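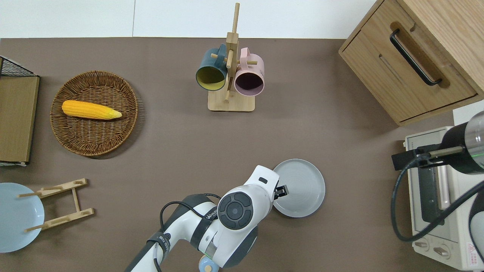 Figure 4.1 A gray plate within easy reach, and a second arm over by the toaster oven.

Chapter 4
The Table Comes First 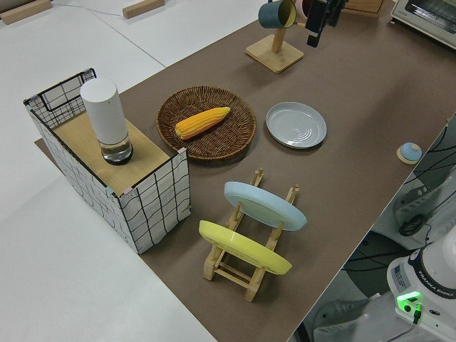

Shakuntala Kanaujia and Martti Kauppinen

By this point in the book you have a working arm, or two, and a strong urge to make something move. Please sit on your hands for one more chapter. Most shared-workshop builds go wrong on the tabletop, long before anyone has written a line of clever code.

The running project for Chapters 4 through 9 is a tabletop kitchen we call Plerkport. Its job is to put plates into a dish rack, and later to take them out again, a cycle you may recognize from your own life. The parts list is short on electronics and long on things from the back of a cupboard: plates, mugs, a mug tree, a wicker basket, an ear of corn. Readers often ask about the corn. It has its own section in Chapter 7.

Plates look like a gentle place to start. They are round, so you would think it doesn't matter which way they face. Then you try to pick one up. A plate lying flat offers a two-fingered gripper very little except its rim, and the rim sits close to the table, where your fingers would also like to be. Come in a hair too low and you are pressing on the furniture. Come in too high and you close firmly on air – a move our first build performed 32 times in one evening, with great confidence.

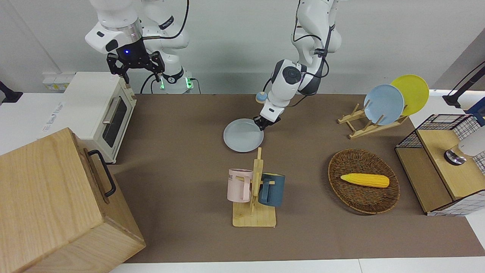
Figure 4.2 Rim grasp on the pale blue plate. The rack holds two more plates upright.

The rack brings its own trouble. A plate that was flat must end up on edge, so the wrist has to turn while the fingers hold on at one side. Leave room for that turn. In Anikó Bodnár's first layout the mug tree stood right beside the rack, and she went through 9 mugs before moving it a hand's width to the left. She now describes this as tuning.

Before you read on, clear your own table and set out a plate, a rack and one tall object you can afford to lose. Move the arm by hand, with the motors off if your model allows it, from the plate to the rack and back. Write down every place where your elbow, its elbow or a cable gets in the way. Keep the list somewhere safe, as Section 4.1 begins with it.

4.1 Where Things Go, and Where They End Up

Start with the cables.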